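Restored print of "The Ferry at Pengate" to open the Clilora season

31 August 2026

The Clilora cinema will open its new season with a restored print of The Ferry at Pengate, a crime film which was believed to be lost in its full version. The film will be shown in February, with new subtitles and with the original music, and the programme will be repeated in the smaller hall at Holtov during the same month.

The Ferry at Pengate is a small film, made with little money and a very short shooting plan. It tells of a ticket clerk who agrees to hide a suitcase for one night and then cannot give it back, for the man who owns it does not return. Almost all of the story happens in the ferry office, on the landing and in one rented room. For many years only a cut version was in circulation. It had been shortened for television, and it was missing the long conversation in the office as well as the last crossing. Viewers who knew only that version often complained that the ending came from nowhere, and they were right.

The longer version was found in the storage of Pascu, a former distributor which closed its doors long ago. The company kept its films in numbered tins, and the one marked 3871 was listed in the old catalogue as a travel documentary. When the tin was opened, it contained the third and fourth reels of the missing crime film. The other reels were in the same room, under the correct title, but they had never been compared with the television copy.

The work on the picture took longer than was planned. The team cleaned and scanned the reels, and 107 joins had to be repaired by hand before the material could go through the scanner. The sound was in better condition than the picture, except in the fourth reel, where a low hum remains behind the voices. It was decided to leave some of this hum, as stronger filtering made the speech of the clerk hard to understand.

"I did not want to make the film look new," said Hermenegildo Gallegos, who led the restoration. "The night shots were always grey and a little soft. If we make them very black, we have a different film, maybe a more fashionable one, but it is not the film that was shot."

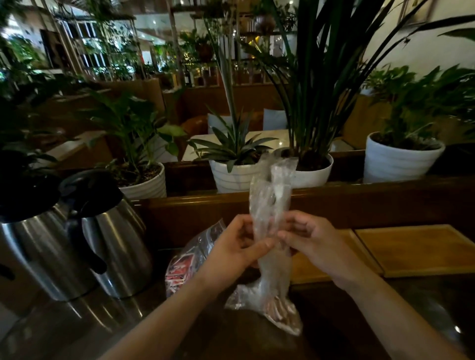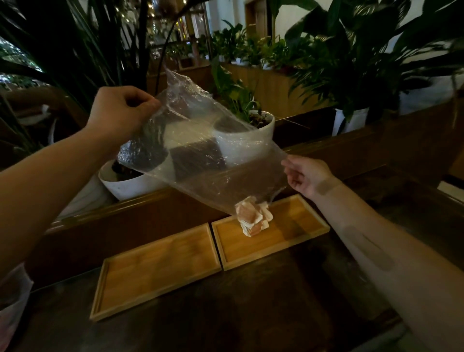 A clear plastic bag held in both hands.

Mr. Gallegos also spoke about the conversation in the ferry office, which is now complete for the first time. In the television version the clerk says yes to the stranger after a few words. In the full version he refuses two times, serves another passenger, eats half of his sandwich and only then puts the suitcase under the desk. The camera stays on the same side of the counter the whole time. "It is the slowest part of the film and also the part where I am most nervous," he said. "You see a man talking himself into trouble."

The last crossing will perhaps surprise even people who have read the script. It has almost no dialogue, and the music stops before the boat has left the landing. What happens to the suitcase will not be told in this article.

The restoration cost more than the cinema could pay alone. A public collection was started with the aim of 2000 dollars for the subtitles and the new cinema copy, and this aim was reached in the spring. Names of the donors will be printed in the programme booklet, unless they have asked to stay anonymous. The booklet will also have an essay on the colour posters of the period and a short interview with Mr. Gallegos about the work on the sound.

After the film on the opening night there will be a talk in the large hall at Clilora. Questions from the public are welcome, and the bar will stay open until the talk is finished. The Holtov screening has no talk, but it will begin with a short film showing some of the reels before and after the repair.

There are 1140 tickets in total for all the screenings in both halls. They can be bought at the box office or on the website of the cinema, and seats are not numbered. Members of the cinema's film club may reserve one week earlier than the general public. Pupils and students pay half the price at every screening except the opening night.

The rest of the season, which has five more crime films and a late comedy by the same screenwriter, will be announced when the rights for the last title are confirmed.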